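Jun 30, 2025

Dye bench, Plavstead workshop. Cotton lot 3, madder and walnut.

Carried on from last week's scouring. Lot 3 is the plain-weave cotton from Ginitz, the batch with the uneven selvage. Dry weight of the piece after scouring was 1461 g, down a little from what the delivery slip says, which I put down to sizing coming out. The first scour water was the color of weak tea and the second was nearly clear. I stopped at two.

Mordant bath went in at 8:30. Alum at the usual rate, dissolved in hot water from the kettle before it went into the big pot. Brought it up slowly and held it under a simmer for 90 minutes. The Ekus hot plate overshoots when it is set above the middle mark, so I left it low and put the lid on. Much steadier. If anyone else uses it this week, do the same and ignore the numbers on the dial. They have not matched the thermometer since winter.

Cut the piece into test strips while the rest cooled. Strips are marked in the corner with knots: one knot for madder alone, two for walnut alone, three for madder then walnut, four for walnut then madder. No pen marks this time. The laundry pen on lot 2 bled into the walnut bath and left gray halos on everything near it.

Madder: ground root, soaked overnight in a jar, then strained through the old curtain netting. Still gritty. The netting is too open and I picked bits of root off the strips for a good while. Muslin next time, doubled. Bath started at room temperature and went up over an hour. I kept it below the point where the brown starts to come out, but the one-knot strips are still more brick than red. Our tap water may be the reason — the kettle has scale in it again. Want to try a small bath with chalk added and one with rainwater, side by side, same root, same jar.

Walnut: hulls from the Yusuf sack, the one tied with green string. Boiled, left to stand, strained. Very strong. The two-knot strips took a deep brown in the first half hour and didn't change much after that, so the long soak in the instructions looks like a waste of gas with these hulls. The older sack needed all of it.

Over-dyeing:
Three knots (madder first): warm brown, reddish where the cloth folds. Uneven, but I like it.
Four knots (walnut first): flat, a bit dull. Can't see any madder in it at all except at one corner.

Rinsed all of them until the water ran clear. Madder strips took the longest. Hung them on the indoor line out of the sun, clipped at the knotted corner so the knots stay readable. Clip marks showed on lot 2 where the clips sat in the middle.

Lightfastness cards: strips from lot 2 have been in the south window for 48 days. The uncovered half of the madder card has gone pinker and lighter. Walnut shows almost no change. The onion skin card is finished as a test, no point leaving it up. I took it down and filed it in the blue folder with the covered half facing out.

Yarn: someone asked whether the same mordant bath would do for the wool. It won't. Wool wants its own bath and a slower rise. I have 3000 g of undyed wool on the shelf and would prefer not to felt any of it finding that out again.

Wiping down and the usual cloth on the table.

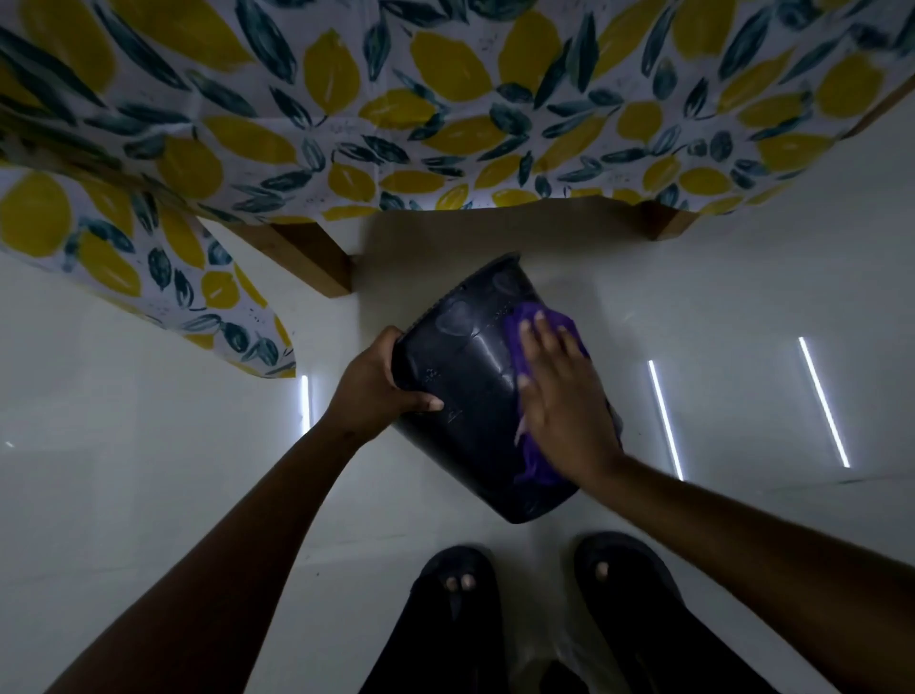
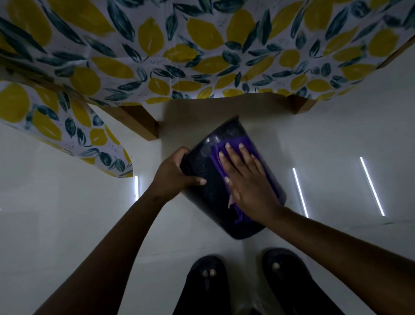 Stock to order before the middle of July: alum (one tub left, opened), muslin, a second thermometer, pH strips. Washing soda is fine. Soft string too, if the supplier still has it, because the nylon slips out of a knot when it's hot.

Leftover madder bath is in the lidded pot under the sink, labeled. It should have enough left in it for a pale coral. Please don't pour it out. The walnut went into two jars in the fridge, top shelf, and they will keep a week or two. If a skin forms, lift it off and carry on.

Open questions:
Does the selvage on lot 3 take up less mordant, or is it only woven tighter? It came out lighter on every strip that has an edge. Cut one strip all selvage and one with none and run them together.
Is the brick color from the water or from the age of the root? The jar has no date on it. Date the jars.

Next session: chalk bath and rainwater bath, one-knot strips only. Check the hanging strips once they are dry and write the colors down in daylight. The lamp over the bench makes everything look redder than it is.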